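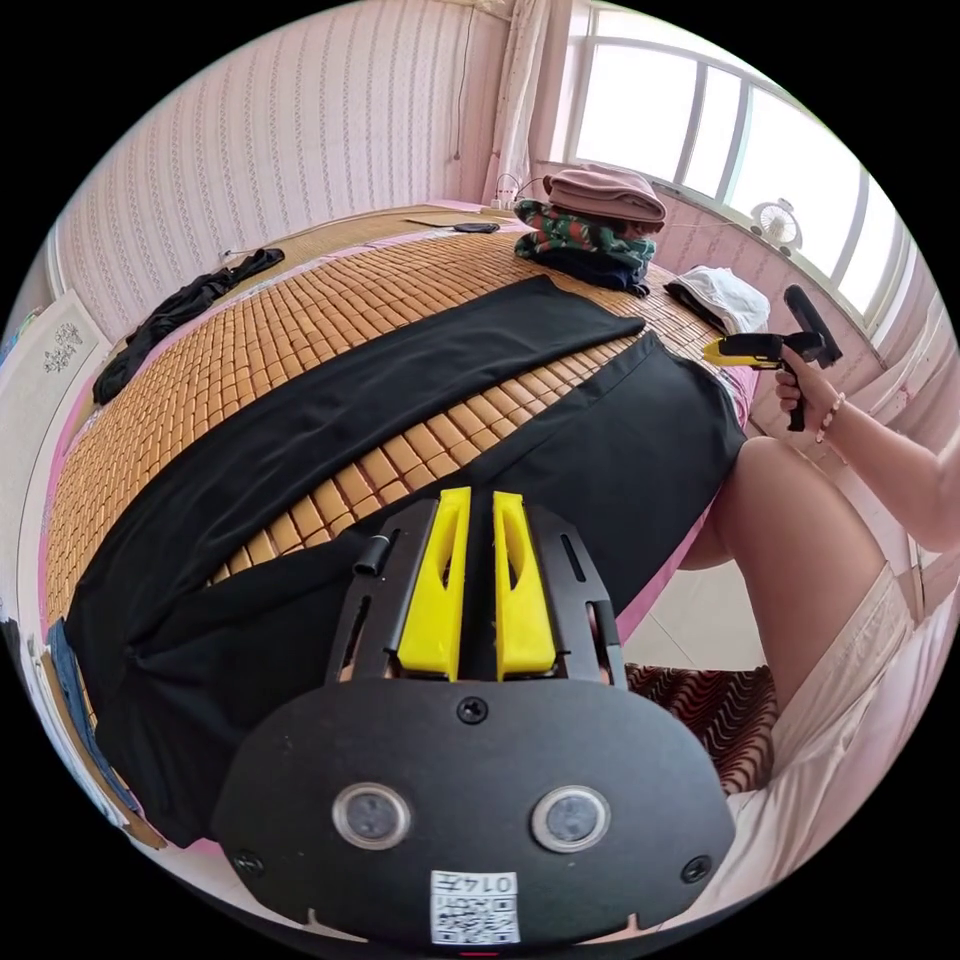
Plikstead Family Court Users Group
Minutes, July 2019 meeting
Upstairs room, Wendier Street courthouse. Started late, parking.

Present: chair, deputy clerk, both duty lawyers, mediation desk, interpreter coordinator, Nedelcu Legal Aid, Druner Center (afternoon part only). Apologies from the county bar rep and the probation office.

1. Last minutes
April minutes agreed. One fix - item 5 should say "petitioner," not "respondent." Clerk to correct the copy on the website.

2. Matters arising
Sign for the mediation desk still not up. Facilities say it was made, then that it wasn't. Clerk chasing.
Water cooler in the waiting area done.
Revised fee sheet went out, but the old one is still in the rack by the side door. Please throw out if seen.

3. Divorce filings and the waiting list
Filings up again. Uncontested cases moving okay. Contested ones waiting 14 weeks for a first hearing, longer if property is in dispute. Duty lawyers unhappy with this, want it recorded. Chair said the second judge's Wednesday list opens up after the summer recess and should take some of the load.
Nedelcu asked if maintenance applications could be pulled out and heard early when there are kids in the home. Clerk said possible, but only if the short form is filed at the same time as the petition. Most people don't know the short form exists. Agreed to put it in the front of the packet.

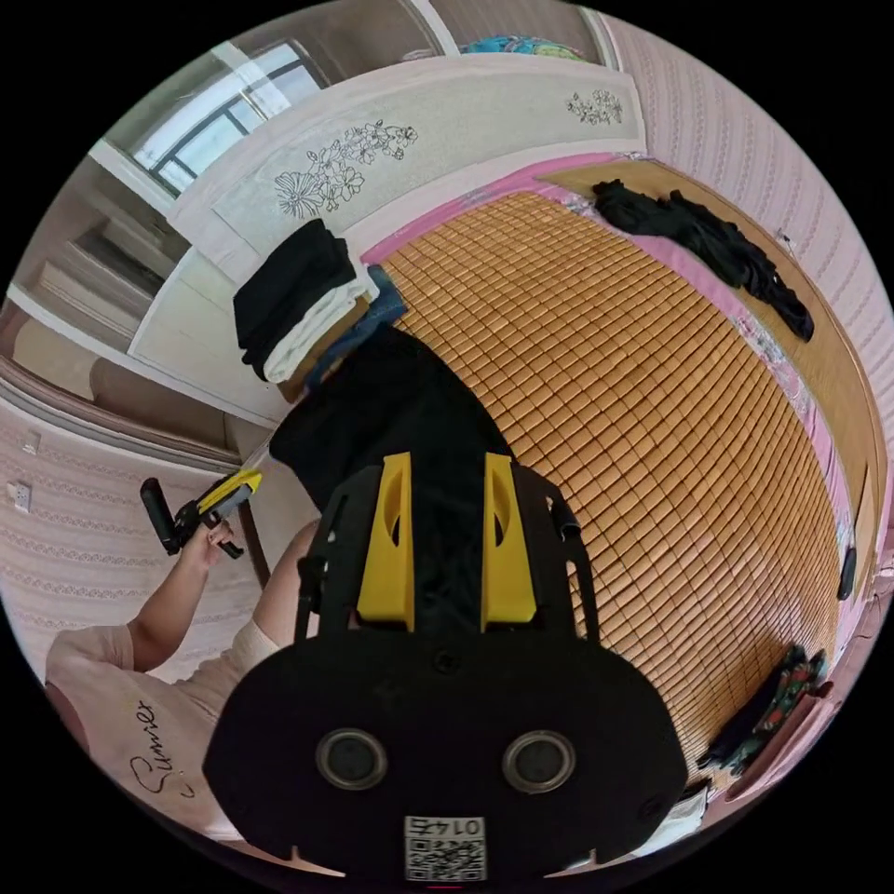

Also agreed the packet needs a plain list of what to bring. Marriage certificate, ID, proof of address, last two pay stubs. People are being sent home for the certificate and losing there slot.

4. Conduct in the courtroom
Long discussion. Several hearings lately where both sides brought relatives and it turned into shouting about cheating, money, whose mother said what. Judge has asked that relatives wait outside unless they are on the witness list. Duty lawyers fine with this. Mediation desk worried about older petitioners who want someone beside them - chair said one support person is allowed, quiet, sits behind. Wording to come back next time.
Bailiffs asked for the benches in the corridor to be split so the two parties aren't knee to knee. Clerk to measure.
Reminder that allegations about named third parties go in the written statement only.

5. Mediation desk report
Desk saw 310 couples since the start of the year. Most referred by the court, a few walk-ins. More agreements on child visits than on money. Saturdays full, Monday mornings nearly dead. Proposal to swap one for an evening. Agreed as a trial, review at year end.
Desk asked again for a door that closes. Noted. 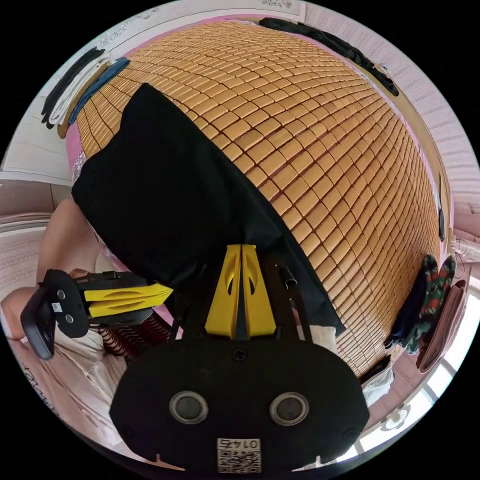
Referral form still being sent over with the phone number missing. Desk can't call people without it. Clerk will make it a required box.

6. Returning belongings after separation
Raised by Druner. Spouse leaves in a hurry, then can't get clothes, documents, kids' school things. Court order says "personal effects" and then everyone argues over what that means. Druner would like a standard list attached to the order and a set day and time for pickup. Police escort only where there's already a protection order.
Nedelcu has a draft list, will circulate. Chair in favor but wants it kept to one page.

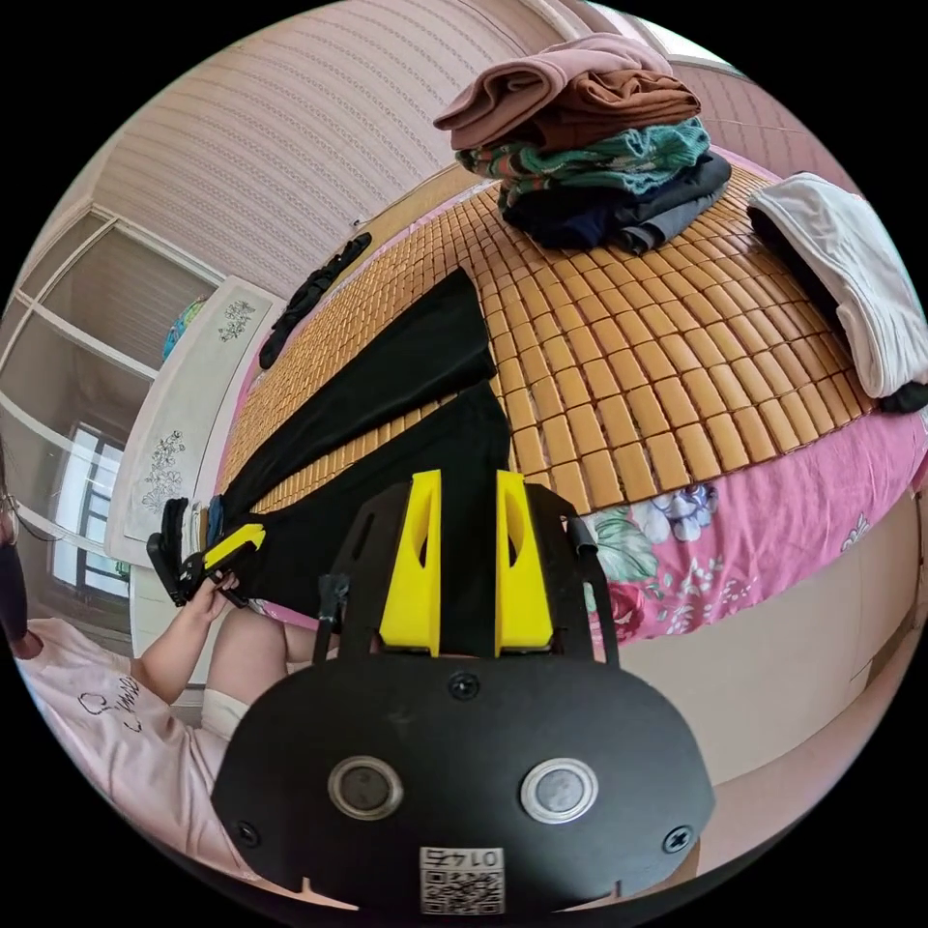 Black pants held at the waist end, on the bed.

Some discussion of pets. Not effects, not kids. Left for another day.

7. Interpreters
Budget line short by some $3000. Coordinator has asked the county, no answer yet. Phone interpreting okay for adjournments, not for contested hearings, all agreed. Lawyers to give notice of language needed when they file, not the mornng of.

8. AOB
Duty lawyers' room key missing again. Spare is with the clerk.
Scanner on the ground floor eats stapled pages. Take the staples out.

Actions
Clerk - website correction, sign, packet changes, benches, referral form
Nedelcu - circulate effects list
Mediation desk - evening trial, tell the front counter the new hours
Chair - support person wording, letter to county re interpreters

Next meeting: after recess, date by email. Same room unless the judge needs it.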